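**Dosel 2 is out (2018-11-29)**

I've been promising this one since October, so thanks for hanging in there! Dosel is the little planning tool I write for people who want an arm to pick things up off a table without spending their whole week tuning waypoints. You give it a depth view and a rough idea of what you're after, it hands back a grasp and a path, and your controller does the rest.

The big change is the planner. The old one would happily think for ages about a pen and then choose something silly (I have watched it try to grab a pen lengthwise more times than I'd like). The new one scores up to 2000 grasp candidates per object, throws out anything your gripper can't physically do, and keeps the best 30 for a proper collision check. You can change both numbers in the settings file, but try the defaults first.

Kuldeep Gautam rewrote the viewer as well, and I love it. Candidates are coloured by score, and you can click on a rejected one to see why it was knocked back. That alone has saved me hours of swearing at log files.

What you get:

- the planner and the viewer
- drivers for Virau and Nautiyal controllers
- a replay tool, so you can re-run a saved attempt at your desk
- 58 recorded table setups to test against

The Jarkach driver is still in beta. It works, but cancelling a move partway through can leave it sulking, and you'll need to reconnect.
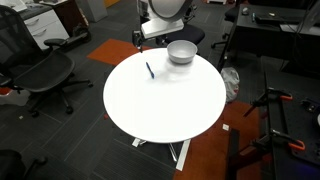
### Category: Planning / Tabletop picking

A bowl and a pen on a shiny white table is my favourite test, and a rotten one for most depth sensors. White on white gives you patchy data around the rim, so Dosel fills in small gaps before it looks for an edge to pinch. For the pen it goes across the barrel, and you can set the finger clearance above the table yourself. I keep mine at 15 mm on the approach, then let it creep down slowly.

Licences are per arm, and updates are free for anyone already on Dosel 1. Your old settings files will load fine, just re-save them once in the new viewer.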